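Mug of milk tea on a painted table, how to avoid rings?

Posted by Daranee Suwannarat, Dec 13, 2021

Hello everybody. In our workroom we have a table which I painted pale blue in September. The paint is from Trodari, the satin type, two coats. We drink a lot of milk tea at this table and now I find rings from the cups. Some go away with a wet cloth, but two of them stay also after I rub. I don't want to forbid the tea — the people work there until late. Is it the paint, or do I clean it wrong? Coasters we had, but they get lost.

Vasco Mendes

Use coasters. Buy more of them.

Imelda Lumanlan

I had the same problem with my kitchen table. Satin paint feels dry after one day, but it stays soft for much longer, in my case almost 4 weeks. If you put hot cups on it in that time, the ring goes into the paint and a cloth will not help. For these two rings you must sand lightly and paint again. Then wait, and after that put a clear water-based varnish, two thin coats with 24 hours between them. For fresh rings I use warm water with one drop of dish soap, and I dry it immediately. Please don't use the rough side of the sponge, it makes shiny spots.

My table is also pale blue, and a white mug stands on it every day with no coaster:

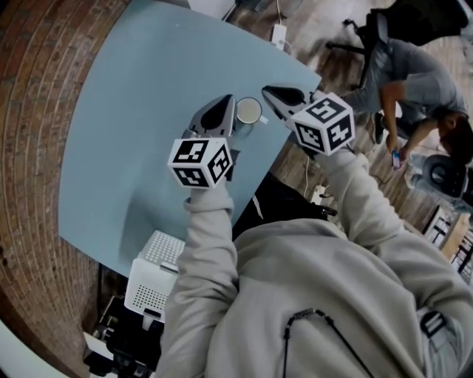

Baltasar Casado wrote under this that varnish can turn a light blue a little yellow, so try it first on the underside of the table. I agree with him, mine was water-based and I see no yellow until now. The oil one I would not take.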